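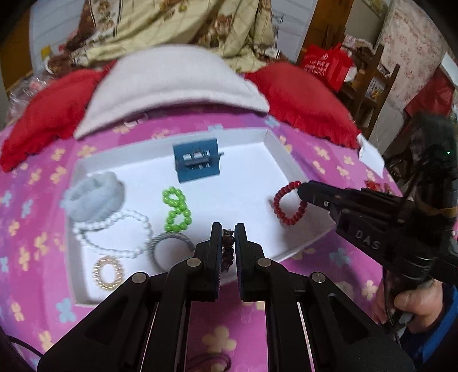

April 4, 2025
Bindery notebook, Pandero reprint

Picking up where I left off with the spines. The Fendetti cover stock came back from the trimmer and I've been sitting with a pile of dummies all morning, opening and closing them like somebody who can't make up her mind in a bookstore. I want to write all of it down while it's fresh, partly for me and partly for Rizwan, who will be running the glue station in my place later on and has asked (very politely, twice) that I stop keeping the settings on sticky notes.

So, the job. Pandero is going back to press at 4,000 copies, paperback, same trim size as the first printing, with the new introduction by Branwen Morgan added up front. That extra signature is the source of all our trouble. The first printing had a nice flat spine and opened without complaint, and I was hoping we could leave everything alone and simply widen the cover a hair. We did widen it, and the block sits in there fine. The hinge is where it goes wrong. With the old score position the front cover wants to spring back up after you open it, and on the worst of the dummies it pulled a little line of ink off the title as it flexed.

I made up 35 dummies from the spoiled sheets, real text paper with the real cover, and split them between the old glue and the Sistska sample that came with the last delivery. I'm keeping the batches apart with a pencil mark inside the back cover: a cross for the old glue, a circle for Sistska. If you find a dummy with neither one, please don't put it back in the pile, just ask me.

Old glue, old score. Opens stiff, lies open on the table only if you lean on it. Page pull was good everywhere I tried it. The spine has that faint washboard look when you hold it up near the window, which I have always disliked and which Rizwan tells me is perfectly normal and that readers don't go around holding their paperbacks up near windows. (They might!)

Old glue, score moved out 2 mm. Much friendlier. The cover stays where you put it and the ink holds. There is some wrinkling at the foot of the hinge on the ones I did first, but I was still fiddling with the clamp then and I'd like to see it repeated before I blame the score.

Sistska glue, old score. I had high hopes and they were mostly met. It goes on thinner, so the nozzle needs a slower pass, and it smells a bit like pears. The books open flat in a way that made me call people over from the packing bench. Page pull is the question. In one dummy the first leaf of the new introduction came away sooner than I'd like, with a clean edge and hardly any paper fiber on it, and to my eye the roughing cutter didn't bite that signature properly. The others held. I've put that one aside on the shelf over the sink with a note in it.

Sistska glue, moved score. My favorite by a mile. This is the book I'd want on my own nightstand, and I read a good stretch of the second chapter standing up when I was supposed to be checking the head trim.
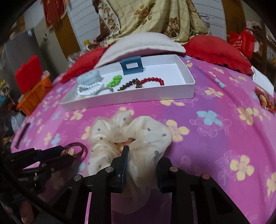 Now the Kvaran. Everybody knows she's an old machine and that she runs better in a warm room, and I'm not going to write another page about the feed table. But I did find that the side gauge had crept, and that some of what I was calling a score problem on the early dummies was the block going in crooked. I squared it up with the steel rule and locked it with the spare nut from the blue tin. If the gauge drifts again on the real run, stop and reset it, even if it means a quiet half hour and some grumbling from the packing bench. I would so much sooner grumble in April than open a carton of returns in September.

Settings as they stand, copied off the last of the sticky notes:

Glue pot at its usual mark for the old glue, one notch down for Sistska.
Clamp on the third hole.
Slow pass on the nozzle for Sistska, medium for the old.
Cutter depth one click deeper than for the first printing.
Cool the books flat under the long board before anybody bends them.

I should say something about the cover too. The new proofs are warmer than the first printing, and set side by side the background has gone from a sort of brick to something closer to a ripe apricot. I like it. Branwen likes it. The sales people haven't seen the two together yet, and I'd like them to before we plate it, mainly so that the shops who still have a few of the old ones on the shelf don't think they've been sent a different book. The spine lettering also needs to drop slightly now that the spine is wider. It's centered by the numbers but it looks high to me, and I've marked up the proof in green.

One typo found while I was enjoying myself in chapter two: page 61, fourth line from the bottom, "though" where it should be "through." It was in the first printing as well and got past every one of us. I've told Branwen, who groaned, and who is now rereading the entire book with a ruler. Any more corrections go on the single sheet clipped inside the job folder, please, and not in emails to me, or I will lose them.

Still to do

Repeat the moved score with the old glue, with the gauge locked this time, and look again at that wrinkling at the foot.

More page pulls on the Sistska dummies, and especially on the introduction. Pull from the middle of the signature too, as I only did the outer leaves.

Leave a few of each on the radiator shelf overnight and a few in the cold store, then open them all again.

Ask about the price of Sistska in the larger drums. The sample was lovely but I have no idea whether we can afford to be this happy.

Rizwan, if you get to the bench before me, the dummies under the long board are the newest ones and they need to stay there until lunch. The ones in the crate are fair game. Bend them, drop them, read them in the bath if you like, and write down what you find on the facing page. I've left it blank for you.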